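Comparing finger pads on the Garside hand-held gripper

Before you compare pad materials, fix everything else. Use one gripper body, one pair of finger blocks and one camera setting. Two materials are covered here: the Lillon felt and the Senholm silicone sheet, each cut to the same outline.

1. Remove the finger blocks and clean the inner faces with alcohol.
2. Apply the pad from the base up and press for 60 seconds.
3. Leave the pads for 24 hours before the first grasp.
4. Close the jaws ten times on nothing and check that the faces meet flat.
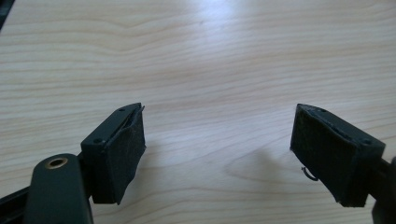
Set the camera exposure next, with the jaws open over the bench you will test on. Lock it at 2,000 microseconds, then try 3,000 if the fingers come out too dark to separate from the pads. A smooth wood top reflects the overhead light, and the glare spot near the top center hides the grain. Move the lamp until it clears the area between the fingers. Check the felt at the same time - the left pad is lifting at its top edge and a loose thread hangs from the right one. Trim threads and press lifted edges down before logging anything.

Run the Trenia object set with the felt first, then repeat in the same order with silicone. Felt collects lint, so brush it between objects. Record slips and drops separately.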